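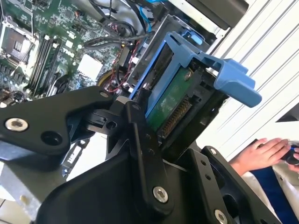 Blue drive carrier in the gripper, next to the tower's drive cage.

Gripper lets go of drive carrier before it's seated
Category: Troubleshooting > End Effectors
2 min read

strazds_v
We're running drive swaps on open towers with a Trandar arm. On cycle 228 the fingers opened before the carrier was in the cage. It dropped onto the motherboard and bent two latches on the memory slots. No fault on the controller, the log just says "release OK". Force limit is 49 N and I haven't touched it since April.

nmulder
What triggers the release, position or force?

strazds_v
Force. Above the threshold for 200 ms it counts as seated.

nmulder
Then I'd guess the carrier caught the lip of the cage. The arm can't tell that from the end stop. Add a depth check and only release if both are true.

Riku T
I don't agree. We have the same setup and ours was a loose pivot screw in the linkage. The drive tilts a little in the fingers and hits the cage crooked. Put a wrench on every hex screw before you change any code.

nmulder
A loose screw may be why it jammed. It still shouldn't let go halfway in – that part is the program.

padura6
Are people working near that arm? If it opens on a bad reading I'd want it in reduced speed until this is sorted.

strazds_v
Yes, there's an operator at the bench. Reduced speed is on as of this morning. One pivot screw took a quarter turn, so Riku has a point. I'm adding the depth check too.

Riku T
Threadlocker on that one. Ours came loose again after 6 days.

strazds_v
Ok. Running it tonight with a dead drive and a scrap board.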